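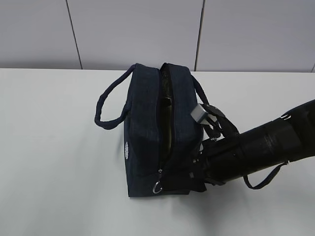

By Aliki Panagiotou
Filed under Care and Mending
2 comments

My navy bag has come along on just about every short trip I've taken since I moved to Hulloncombe, and it has held everything from wet swimsuits to a whole rhubarb cake (wrapped, thank goodness). It's the boxy kind with a zipper along the top, a couple of padded handles and an olive-khaki lining that hides crumbs far too well. Every September, when the summer running around is over, I give it a proper cleaning and get it ready for the colder months. A few of you asked how I go about it, so I've written the whole thing out, and I'm afraid I've gone on a bit, as usual.

What you'll need

A soft brush (an old toothbrush is fine)
A vacuum with the narrow nozzle
Mild dish soap and a bowl of lukewarm water
Two cloths, one of them white
A plain candle stub or a bit of beeswax
A bath towel for stuffing

Empty it all the way

Stand the bag on a table where the light is good and open the zipper from one end to the other. A half-open bag always keeps something back! Take everything out, then run your fingers along the bottom seams. Last year I found an earring I'd been mourning since spring, along with a ferry ticket for Kutgate and more sand than I care to admit to.

Now pull the lining up and out through the opening as far as it will come without straining. Some linings are tacked down at the corners and will only come halfway, so don't fight with it. Vacuum it with the narrow nozzle, holding the cloth flat with your other hand so it doesn't get swallowed.

The lining

Put a few drops of soap in the water and wring your cloth out until it's barely damp. Wipe the lining from the top down, rinsing the cloth as you go. Dark greenish linings don't show stains very well, and I go by smell as much as by eye. If there's a musty corner, sprinkle on a spoonful of baking soda, leave it overnight and vacuum it up in the morning. My neighbor Apolinar Orozco swears by dry coffee grounds instead. I tried it once and the bag smelled like a café until Christmas -- not unpleasant, but my nightgowns did too.

The outside

Before you do anything wet to navy fabric, test it. Dab the white cloth, damp with soapy water, somewhere low on the back and look at what comes off. A faint blue tinge means you should go gently and use cool water only. If you get a real smear of blue, stick to dry brushing.

Brush the whole bag dry first, going with the weave. Then wipe one full panel at a time, right out to the seams, even if there's only one small spot on it. Spot cleaning leaves rings, and on dark cloth you'll be looking at them for years. Denim-like fabrics have lighter streaks in them anyhow, so have a look in different light before you start scrubbing at something that may only be the weave.

Go easy around any sewn-on patch. The little white oval on mine gets the corner of the cloth and nothing more.

Handles

Padded handles get the most hand cream, sunscreen and bus-pole grime of any part of the bag, and they're the part I used to skip. Squeeze a damp, slightly soapy cloth around the handle and slide it along, turning as you go. Don't soak them, as padding takes forever to dry. While you're there, give each end a firm tug and look at the stitching. Loose threads can be caught now with a heavy needle and doubled thread, and it's a five-minute job at this stage.

The zipper

Brush the teeth with the dry toothbrush, open and closed, then rub the candle stub down both sides and run the pull back and forth until it glides. If your pull has a metal ring on it, as mine does, check that the ring hasn't opened up. Pliers will close it again.

Drying and putting away

Stuff the bag loosely with the towel so it keeps its boxy shape, leave the zipper open and stand it somewhere airy, out of the sun. I give mine a full day. After that it goes on the closet shelf, upright, with the towel still inside and the zipper left open a few inches.

Comments

Khanyisile Mokgethi
Does the candle work on plastic teeth as well? Mine sticks right at the corner.

Aliki
It does, Khanyisile! Use a white candle, and go over the corner twice.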